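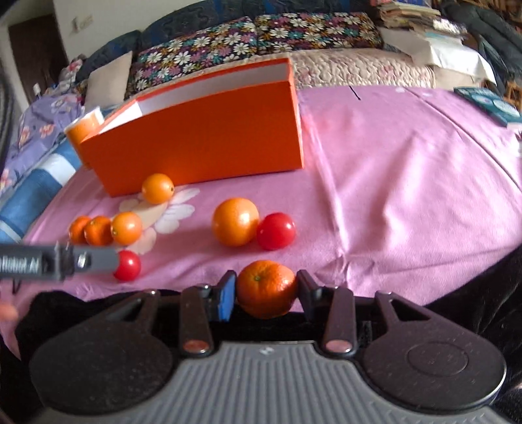
Lake sediment survey enters second season

Sampling resumes in February at Arley Reservoir, where Jummai Osagie's group is mapping worms and midge larvae in the bottom mud. The first season covered 37 stations at depths of 5 to 60 meters. Species counts fell with depth, but total numbers did not. Cores are sieved on shore and stored in 80 percent ethanol. Libor Bartoš will handle the midge identifications. Station coordinates and raw counts are available from the group on request.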